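News > Games > Desktop

Jasumley opens test round for the Linux version of Flutska

The small studio Jasumley has opened the registration for a closed test of Flutska on Linux. The puzzle game has been sold for Windows since August, and a Linux version has been the most frequent wish in the studio's forum from the first week. The announcement was put on the studio's news page on 2021-11-01, together with a form which takes a few minutes to fill in.

The first group will have 172 players. According to the studio, 548 people had already left their address on an earlier interest list, but this list does not give a place automatically. Everybody who wants to take part must fill in the new form, also those who wrote to the studio before.

The form asks which distribution you use, which desktop, which graphics card and driver, and whether you play with mouse, keyboard or controller. You also paste in a text report that is made by a small script. The script can be read before you run it, and it does not collect file names or anything from the browser. Owners of older laptops are asked especially to apply, as the studio has few of these machines itself.

"We don't choose the fastest computers," writes Stellan Forsberg, who leads the port. "We would like to have many different ones, and some that we are a little afraid of." 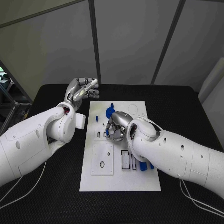
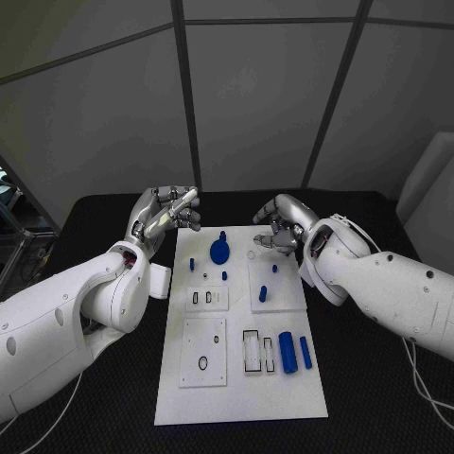
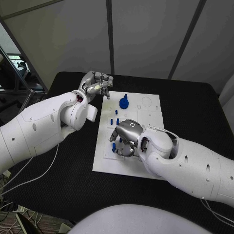 Those who are accepted will receive a key by e-mail. The key works with Pirnwood, the shop client through which the Windows version is also distributed, and it stays valid after the test is finished. If you have bought the game for Windows already, you do not need to buy it again. Players without the Windows version may also apply, and they can play the first 18 levels during the test.

The saved games are a point where care is needed. In the present test build, the saves from Windows can be read, but they are changed to a new format the first time they are opened, and the old version cannot read them afterwards. The studio recommends to copy the save folder to another place before starting. Cloud saving is switched off for all testers until this is solved.

There is also a list of known problems. The game can lose its sound when headphones are plugged in while it runs. On screens with a high resolution the text in the menu is too small, and it is not possible to change this inside the game. The level editor opens, but it cannot share levels with other players yet. With two monitors the mouse pointer sometimes leaves the window, and here the studio asks for as many reports as possible.

Zubaida Memon, who answers the players' letters at Jasumley, asks that each report contains only one problem. "When five things are in the same message, we fix four of them and then we close it by mistake," she writes. Reports can be written in English or Swedish. Screenshots are welcome, but the log file is more useful, and its location is explained in the readme which comes with the build.

The Linux version uses the same engine as the Windows one, but the part that draws the picture has been written again. Forsberg says in the forum that this took longer than planned, and that the Windows players will get the new code too if it works well. On his own computer the large water levels now load faster than before. He does not want to promise the same for others.

A version for the Mac is not planned at the moment. The question has been asked several times under the announcement, and the answer was that the studio would first like to finish one port properly. The extra level pack Öberg, which was shown in a short trailer this summer, will come to Windows and Linux on the same day. The studio has not given a date or a price for it.

The registration is open until all places in the first group are filled. Applications that come later are kept for a second group, and it is not necessary to send the form again.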